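Pullover falten ist schwerer als Schweißen

Meirion Pumphrey hat elf Jahre lang Greifer für Verpackungslinien eingestellt, bevor er zu Handex kam. Seit Februar leitet er dort den Bereich Haushalt und Textil. Vier Leute arbeiten in der Abteilung, dazu kommt eine Kollegin, die sich den Posten mit dem Einkauf teilt. Wir haben ihn gefragt, was Maschinen im Haushalt und im Laden heute können und was nicht.

»Im Haushalt können sie wenig«, sagt Pumphrey. »Staub saugen, Rasen mähen, Fenster putzen, wenn die Fenster groß und glatt sind. Das sind alles Geräte, die über eine Fläche fahren. Sobald etwas in die Hand genommen werden muss, wird es dünn.«

Im Betrieb sehe es besser aus, aber auch dort hänge es am Material. Kartons, Flaschen und Blechteile behalten ihre Form, wenn man sie anfasst. Stoff tut das nicht. Ein Hemd, das zweimal auf denselben Tisch gelegt wird, liegt zweimal verschieden da, und eine Maschine muss jedes Mal neu herausfinden, wo der Ärmel anfängt.

Strick ist nach seiner Erfahrung der unangenehmste Fall. Ein Zopfmusterpullover ist dick, gibt nach und rutscht. Wer ihn zusammenlegt, zieht am Saum, merkt am Widerstand, ob er eine Lage oder zwei erwischt hat, und greift nach, ohne darüber nachzudenken. Pumphreys Leute machen solche Arbeiten mit Handgreifern nach, also mit Werkzeugen, die ein Mensch führt und die dieselben Backen haben wie ein Roboterarm. So soll das Programm später aus echten Bewegungen lernen.

»Mit den Backen in der Hand begreift man schnell, was einem fehlt«, sagt er. »Ich habe zwei Finger statt zehn, und ich spüre fast nichts. Den Bund zu treffen und nur die obere Lage zu nehmen, das habe ich am ersten Nachmittag kein einziges Mal sauber geschafft.«

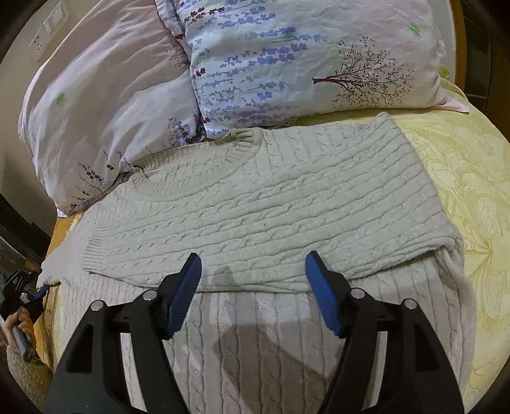

Warum das Bett und kein Labortisch

Im Labor liegt ein Kleidungsstück auf einer glatten, einfarbigen Platte, und das Licht kommt von oben. Damit erreiche man gute Zahlen, sagt Pumphrey, und wisse trotzdem nicht viel. In Wohnungen wird Wäsche auf dem Bett zusammengelegt. Die Matratze gibt nach, das Laken ist gemustert und wirft selbst Falten, und die Kissen nehmen Platz weg.

»Ein heller Pullover auf einem hellen Laken ist für die Bilderkennung schon eine Aufgabe für sich. Dazu kommt der Schatten vom eigenen Greifer. Ein Mensch sieht darüber hinweg. Das Programm hält den Schatten manchmal für eine Kante.«

Auf die Frage nach der Trefferquote holt er ein Heft aus der Schublade. Bei Handtüchern und Geschirrtüchern liegt sein Team auf dem Roboterarm bei 70 Prozent, gerechnet vom ungeordneten Haufen bis zum fertigen Stapel. Bei dicken Strickwaren sind es 46 Prozent. Als gelungen zählt ein Pullover, wenn beide Ärmel innen liegen und er sich anheben lässt, ohne auseinanderzufallen. Ob er schön liegt, wird nicht bewertet.

»Das ist für mich ein ordentlicher Stand. Für jemanden, der eine Maschine kaufen will, ist es keiner. Wenn ich die Hälfte der Pullover noch einmal anfassen muss, lege ich sie lieber gleich selbst zusammen.«

Den Einwand kennt auch Sheena Ogilvie. Sie führt bei Standbridge, einer Wäscherei mit Mangel, Hemdenfinish und Annahme für Privatkunden, die Frühschicht und war bei einem Teil des Gesprächs dabei. Bei ihr läuft seit drei Jahren eine Faltmaschine von Drolleck für Flachwäsche, mit der sie zufrieden ist.

»Bettlaken, Tischdecken, Handtücher, das geht durch«, sagt Ogilvie. »Eingelegt wird von Hand. Zwei Frauen nehmen die Ecken auf, und die Maschine macht den Rest. Oberbekleidung legen wir komplett selbst. Strick sowieso, der wird bei uns noch in Form gezogen, bevor er gefaltet wird.«

Einen Greifarm hat sie sich im Betrieb vorführen lassen. Er brauchte für ein Sweatshirt so lange wie eine geübte Kraft für einen ganzen Stapel. Die Geschwindigkeit stört sie allerdings weniger als die Aufsicht. Wenn jemand danebenstehen müsse, der die verunglückten Teile herausnimmt, sei die Stelle nicht eingespart, sie sei nur langweiliger geworden. 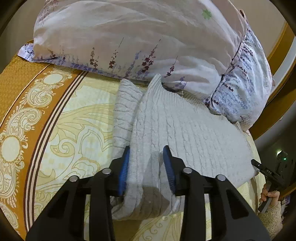 Pumphrey widerspricht ihr in diesem Punkt nur halb. Er glaubt, dass die Aufsicht abnimmt, sobald die Maschine selbst erkennt, dass ein Griff danebenging, und von vorn anfängt. Daran arbeitet seine Gruppe zurzeit mehr als am Falten selbst. Ein Programm, das nach einem Fehlgriff weitermacht, wickelt den Ärmel ein und meldet Erfolg.

Bei der Hardware hält er die Backen für die größere Baustelle als die Arme. Strukturierte Auflagen halten Wolle gut, ziehen aber bei feinem Gewebe Fäden. Glatte schonen den Stoff und verlieren ihn. Die Firma Gunn liefert ihm inzwischen Auflagen in verschiedenen Härten, und er wechselt sie von Hand, je nachdem, was auf dem Bett liegt. Für ein Produkt wäre das nichts.

Und wann legt die erste Maschine zu Hause die Pullover zusammen? Eine Jahreszahl will er nicht nennen. Im Betrieb erwartet er zuerst T-Shirts und Arbeitskleidung, immer gleiche Ware in wenigen Größen. Ogilvie würde so etwas noch einmal testen, sagt sie, wenn man es ihr für einen Monat hinstellt und wieder abholt, falls es nichts taugt.

Zu Hause faltet Pumphrey von Hand. Die dicken Pullover legt er einmal quer und lässt sie so im Schrank.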